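Le multimètre à la maison : mes astuces d'atelier

J'ai longtemps laissé mon multimètre au fond d'un tiroir en me disant que c'était un truc d'électricien. Quelle erreur ! Depuis que je m'en sers pour de bon, je répare des lampes, je trie mes piles et je retrouve un fil coupé en deux minutes (et j'adore le petit bip de continuité, je ne m'en lasse pas).

Avant toute chose

On débranche l'appareil. Tout ce qui suit se fait hors tension, sauf la mesure des piles. Pour le tableau électrique et les prises murales, appelez un professionnel.

Regardez aussi vos cordons. Une gaine fendue près de la pointe, et le cordon part à la poubelle : une paire neuve ne coûte pas grand-chose.

Trier les piles du tiroir

Sélecteur sur tension continue (le V avec un trait plein et des pointillés), calibre juste au-dessus de la valeur attendue si votre modèle n'est pas automatique. Pointe rouge sur le plus, noire sur le moins.

Une pile AA alcaline neuve affiche un peu plus de 1,5 V. À 1,3 V, elle fera encore très bien tourner une horloge ou une télécommande. En dessous de 1,1 V, direction le bac de collecte. Attention aux rechargeables, qui tournent à 1,2 V quand tout va bien : j'en ai jeté quatre avant de le comprendre...

Mesurer à vide reste optimiste. Si une pile vous semble bonne mais que la lampe de poche faiblit, mesurez-la pendant que la lampe est allumée.

Trouver le fil coupé

Mode continuité, celui avec le symbole d'onde sonore. Touchez d'abord les deux pointes ensemble, ça doit biper. Posez ensuite une pointe à chaque bout du même conducteur et pliez doucement le câble, centimètre par centimètre. Le bip qui hoquette, c'est votre coupure ! Neuf fois sur dix, chez moi, elle se cache à la sortie de la fiche.

Azucena Magaña m'a soufflé l'idée des pinces crocodile sur les pointes, et ça change la vie : on a enfin les deux mains libres pour plier le câble.

Vérifier un fusible

Toujours en continuité, fusible sorti de son logement. Bip, il est bon. Silence, on le remplace par un modèle de même calibre et de même type, jamais plus fort. Si le multimètre ne mesure plus les courants mais que tout le reste marche, pensez à son fusible interne.

Ranger sans emmêler

Enroulez les cordons en grandes boucles souples, sans les serrer autour du boîtier, et fermez avec un bout de velcro. Une boîte à poignée convient parfaitement : on l'attrape d'une main et on file à la cave. Glissez-y les pinces crocodile, deux fusibles d'avance, la pile de rechange et la notice pliée en quatre. Sélecteur sur OFF avant de fermer le couvercle !

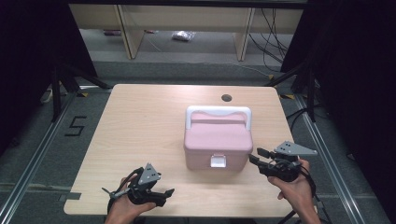 Lire une résistance sans se tromper

Le composant doit être isolé du circuit, au moins d'un côté, sinon on mesure aussi tout ce qu'il y a autour. Ne pincez pas les deux pattes avec les doigts, votre corps fausse les grandes valeurs. Sur le petit calibre, notez d'abord ce qu'affichent les pointes en contact (0,3 ohm sur le mien) et retirez-le du résultat.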